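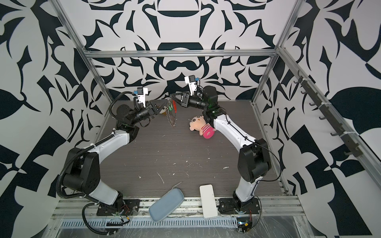 Fukside has sold wallpaper and printed wall panels from the same shop in Plindanberg for 18 years. We began with plain papers and borders, and large patterns came later. A bold black-and-white design of curves and leaf-like shapes, carried across the back wall and both sides, is the sort of thing people now come in to ask about. We keep more than 2,000 samples and you can take two home at a time.

Our papers are printed to order at Carbone. Delivery takes 13 working days - longer if you need a colour matched.

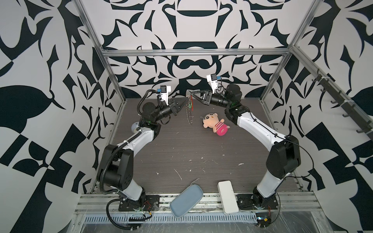
Black-and-white pattern on the walls, dark work surface.

We measure and hang in Plindanberg and Sonholm. Old paper has to be off before we arrive, though we can strip it for a fee. Bathrooms need a coated paper, and we'll tell you if the one you like doesn't come that way.
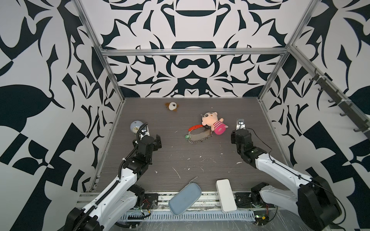 Curling leaf-like shapes on three walls, with a wood-grain top.

Leftover rolls can be returned unopened with the receipt. Panels cut to size can't. 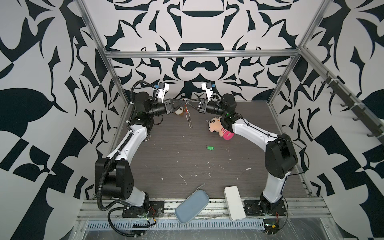 Liliana Vitale wrote that the joins in her hallway "took me a week to find", and that she wished she had ordered a spare roll. We do suggest one for any large repeat.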